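Let the Robot Be Slow at the Toy Kitchen

I have spent the better part of this winter reading papers about teaching robot arms to tidy up a table, and I find myself wanting to put in a kind word for the least glamorous number in all of them. I mean the count of starting layouts. Everybody prints a success rate. Far fewer will tell you how many different ways the table was set before the arm was asked to do anything, and to my mind the first number hardly means a thing without the second.

The Quan project, which Justlow has been running at its Ostesdale lab, is the reason I got going on this. Their method is plain enough. A person guides the arm through a task, the recordings are used for training, and then the dishes and the toy food get shuffled before the next round.
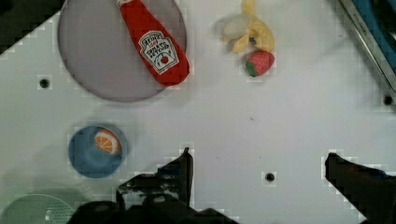
Onolness, replying under an earlier post of mine, felt I was making far too much of the shuffling. A good model ought to pick up the idea of a plate from a handful of tries, the comment went, and if it can't, then another hundred tries are just a way of hiding the problem.

I have a lot of sympathy for that, I really do! But I think it skips over what the Quan group found when they split their data. They had 290 recordings to work with. Trained on 200 of them, all drawn from just seven layouts, the arm did beautifully on those seven and went to pieces when the bowl moved over by a hand's width. Trained on 239 with the layouts mixed freely, it gave up a little polish on the easy ones and kept its head on the new ones. I would take that trade any day of the week, and I suspect anyone who has ever cooked in somebody else's kitchen would too.

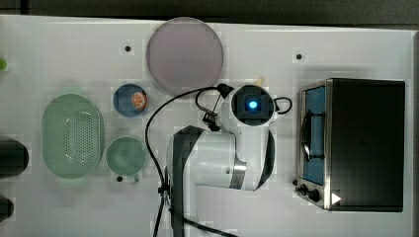 Part of what I like is that they kept two kinds of view, one from overhead and one from down by the gripper. The overhead view knows where everything is and is hopeless about the last inch. The close view is the other way around, and it loses sight of most of the table as soon as the fingers get near anything.
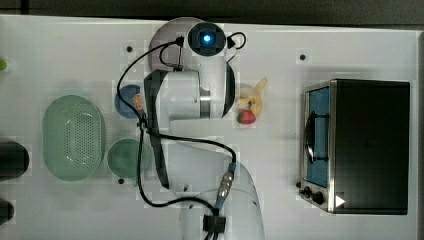 The arm from overhead, with the colander to its left and the toaster oven to its right.

Now, soft things are where I get stubborn. A hard plastic block forgives nothing, but at least it behaves the same way every time you squeeze it. Fabric gives and leans, and where you hold it changes how it hangs. I'd like to see soft objects reported in a column of their own, because averaging them in with the bowls and plates flatters everybody.
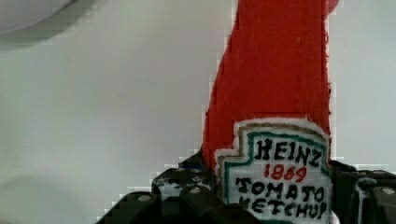 And while I am asking for things, I would like the failures written up with as much care as the rest. The Quan write-up gives them half a page near the back, and I read that half page three times. Most of the misses came late in a task, after a small slip early on that the arm never recovered from. I'd have happily traded two of their charts for another page of it, and if they put out a longer version in the spring, that's the part I'll turn to first.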